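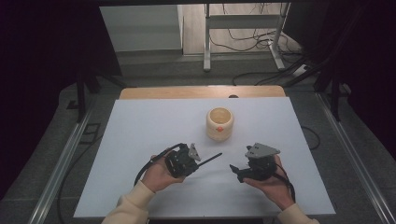
Surely a gripper that reports "closed" is closed, a reader of the first edition wrote to us, so why spend a whole chapter on it? We love this question! It takes us straight to one of the most interesting faults in small-scale automation, and one that can hide in a work log for months.

# Chapter 6: When the Fingers Lie

In September a test bench at Itano ran a long series of cup pickups with a pair of Tullum grippers. The log showed 1,213 grasps, every one marked good. Then someone compared the log with the scale under the drop-off tray, and the two didn't match. In 368 of those grasps the tray had gained no weight at all. The cup had never arrived.

What a puzzle — and what a good one to learn from! The motors were fine. The cables passed every check. The trouble sat in a single line of the controller, which read the position the motor had been *told* to reach and stored it as the position the fingers *had* reached. A jammed finger and a perfect grip looked exactly the same.

We call this a **silent fault**: the machine fails and its own records say it worked. A loud fault stops the line and gets fixed before lunch. A silent one goes on filling your data with errors, and if a person reaches in because the log says the jaws are open, it can pinch a hand.

In this chapter you will:

- tell a commanded position from a measured one
- add a second sensor that can disagree with the first
- set a time limit on closing (we start at 500 milliseconds and tune from there)
- write a stop rule that holds until a person clears it

Section 6.1 begins with the Osman wiring plan from Chapter 5, so keep it open beside you. You'll also need the first 200 rows of the Mima practice log.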